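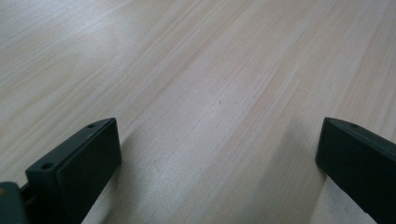

Moynihan Furniture Works to Reopen Corik Mill in June

CORIK – Moynihan Furniture Works will reopen the former Tuvirton sawmill on the Corik river road in June, the company said Thursday. The mill will cut and dry hardwood for the firm's line of tables and desks, work that has been sent out to other yards up to now.

The mill was built in 1906 and ran under several owners before closing. Moynihan bought the property from the Tuvirton estate and has replaced the roof, the main saw line and both drying kilns. The brick boiler house has been kept and will hold the offices.

"We have been buying boards from four different suppliers, and matching them takes up a lot of bench time," said Ada Mazza, general manager of Moynihan. "With our own mill we can keep the boards from one log together and send them to the same table."

The reopened mill will employ 185 people over two shifts. Hiring for saw operators, kiln operators, graders and forklift drivers is open now. Applicants do not need mill experience for the grading jobs, which come with paid training under Gaetano Benedetti, the company's head grader.

Logs will come from private woodlots within 200 miles of Corik. Owners who want to sell can contact log buyer Sugeng Goh at the mill office. Moynihan will pay on delivery, by measured volume, and will post its price sheet at the gate each month.

The first boards are expected to leave the kilns in the fall. They will go into the Skirura dining table, a solid wood table with an oil finish that Moynihan sells through its own showroom and by mail order. Prices for the current Skirura line will stay the same through the end of the year.

Neighbors raised questions about truck traffic at a town meeting this spring. Under the permit, log trucks may enter only from the river road, between 7 a.m. and 5 p.m., and not on Sundays.

Media contact: Thomas De Luca, Moynihan Furniture Works, extension 1513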